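Progress report: Sirura regional wine tasting program
Submitted to: Sevim Kurtuluş, Skavo grant office
Prepared by: Chrysoula Balaskas
2023-05-25

Status

The tasting program is on schedule. Nine of the 15 planned sessions have been held, with total attendance of 438. Bookings are handled through Zedeo, and the attendance figure is taken from its check-in records, not from ticket sales. Walk-ins are entered by hand at the door and are included.

Session format

Each session covers one grape or one growing area and runs for two hours. Pours were cut from 75 ml to 50 ml after the second session to keep bottle use within budget. Recep Tokgöz leads the red wine sessions and Sibel Kaplan the whites. 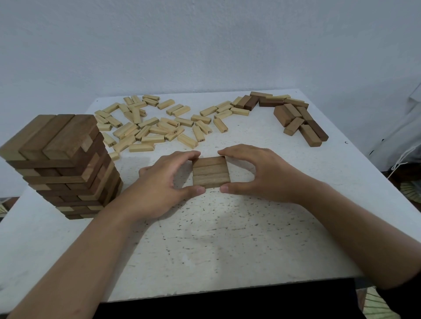
Printed tasting sheets were revised once. The first version asked for separate scores on acidity, tannin and finish, and many sheets came back incomplete. The current version has a single score and a comment line. Return rates have improved, but the two sets of scores cannot be compared directly.

Supply

Moya delivered all wines on time except one case of rosé, which arrived with damaged labels and was replaced at no charge. Glass rental came in under budget. The difference has been moved to the food line, where bread and cheese prices have gone up.
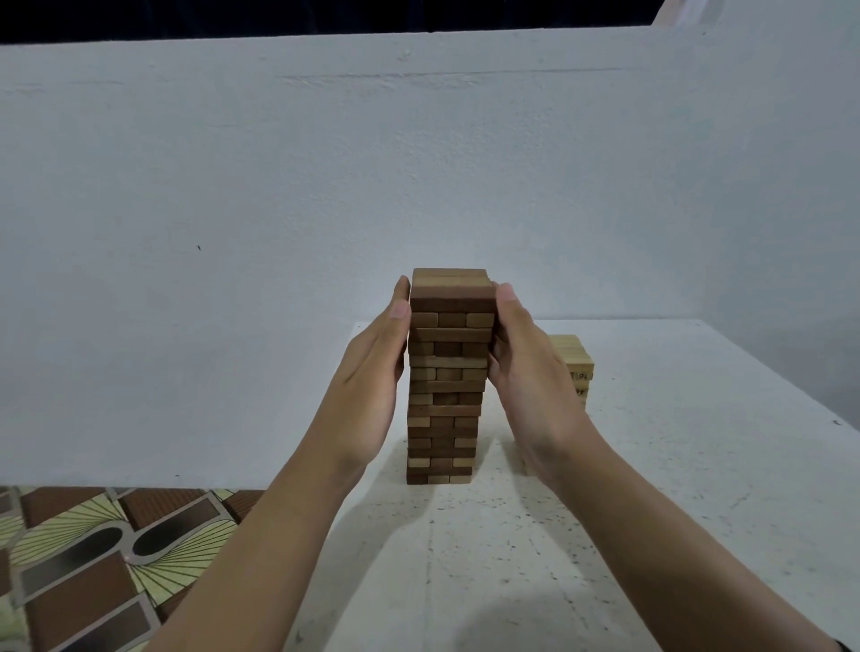
Remaining work

Six sessions remain, the last of them in August. The dessert wine session still has no confirmed supplier. Recep Sezer has requested quotes from two importers. We ask for approval to shift unspent print funds to this item if both quotes exceed the original estimate. A revised budget sheet is attached.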